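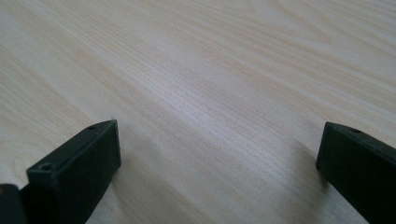 STRAND, July — Section 6. Registering a detained national in the Fluno consular case system

6.1 Before you start

You need a duty officer login and the arrest notice sent by the host country. If the notice came by phone, complete the call sheet first and enter the time of the call, not the time of typing.

6.2 Opening the case

1. From the main menu, choose Cases, then New, then Detention.
2. Enter the family name exactly as it appears in the passport. Put other spellings in the Alias field.
3. Select the host country and the place of custody. If the prison is not listed, select Other and type the name in full.
4. Enter the charge as worded in the notice. Do not translate it here. The translation goes in field 20.
5. Set Consent to Yes, No or Not Asked.
6. Press Save. The case number appears at top right.

CAUTION: While Consent is set to No or Not Asked, do not release any detail to family, press or members of parliament. The system does not block the print command.

6.3 Group releases

Use this procedure when a host government announces a pardon or transfer covering several prisoners.

1. Open Cases, then Group, and import the list received from the host ministry.
2. Run Match. Lists of over 200 names are processed in 2 parts — wait for both before going on.
3. Check every line marked Partial by hand against the passport number.
4. Change the status to Release Announced. Do not use Released until the embassy confirms that the person has left custody.

NOTE: A commuted sentence is not a release. Enter it under Sentence Change.

Questions on group imports go to Gunvor Sandberg at the Flemesov desk. Requests for new logins go to Liv Solheim.

Shares: 6 Comments: 2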